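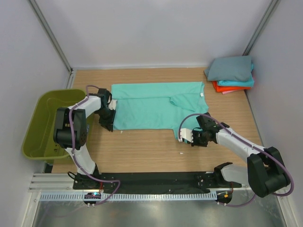
About us

Lodedside is a shared workshop with 248 members and one long-running robot project, which is what most people write to us about. We rent the ground floor of the old Butt building, next to the canal bridge. The metalwork and electronics benches are open from 8 am, and the sewing room from noon.

The robot project is called Pollico. It is a two-armed machine for folding T-shirts, built by members in their own time. Roland Wragg started it at home, in a garage with a single arm clamped to a workbench, and moved it here when he ran out of floor. He still looks after the control software. The rest of us share the wiring, the frame and the laundry. 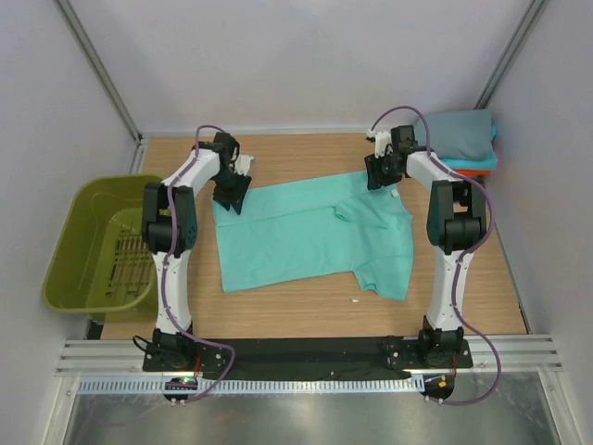

Both arms are fixed at the front of a wood-grain table with pale walls on three sides. The walls went up in March. Before that, people walking past changed the light and the cameras lost the edge of the cloth. The purple cables follow the outside of the arms and are left with enough slack for a full reach – we broke two by tying them down too tightly.

Shirts are harder than they look. A sleeve can end up underneath, or the cloth bunches when a gripper lets go. We log every attempt, good or bad, and the log now stands at 2,546 folds. Of those, 1,613 were neat enough to go on the pile without a person touching them.
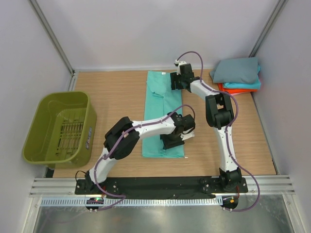 The present method is to fold the shirt lengthwise into a strip and then work from the hem. Andico, our earlier version, tried to do the sleeves one at a time and was slow. Its frame is now a shelf in the paint store.

We are paid for by members' fees and some 200 pounds a month from tool hire. Nothing we build is for sale. Drawings and parts lists for Pollico are kept in the blue folder by the door, and members may copy them.

New members need a short induction before using the machines. Ask at the front desk or write to us through the contact page.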